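4.2 Finger geometry on soft textiles

We compared two finger sets, the Kandley tapered pair and the Gerholm flat pad, on the same arm and under the same controller. Each set was given 40 grasps per cloth at a closing speed held constant across trials. The wrist camera recorded the full lift, and labels were assigned afterward by Moges.

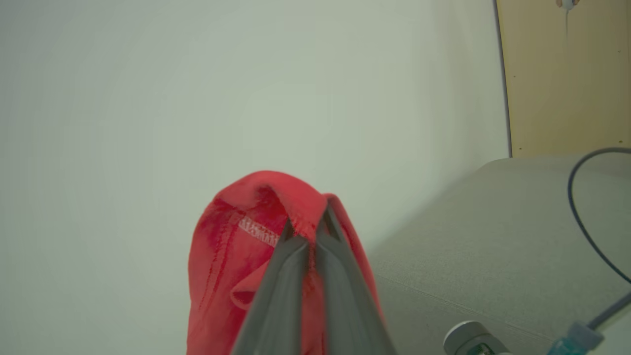

7 min read

Figure 4. Wrist camera view with the tapered pair. Red fleece is pinched near its crest and drapes down on both sides of the fingers.

With pile fabrics the fingertips close over a thin fold – and the cloth then hides much of the contact area from the wrist camera. Slip was therefore estimated from motor current, sampled at the controller, and the wrist view was used only to confirm that cloth was held. The flat pad gathered more material per grasp but was slower to release it. Both sets failed most often on the thin cotton sheet, where the Uysal depth filter placed the grasp point too high. Trials with a wider opening are reported in Section 4.3.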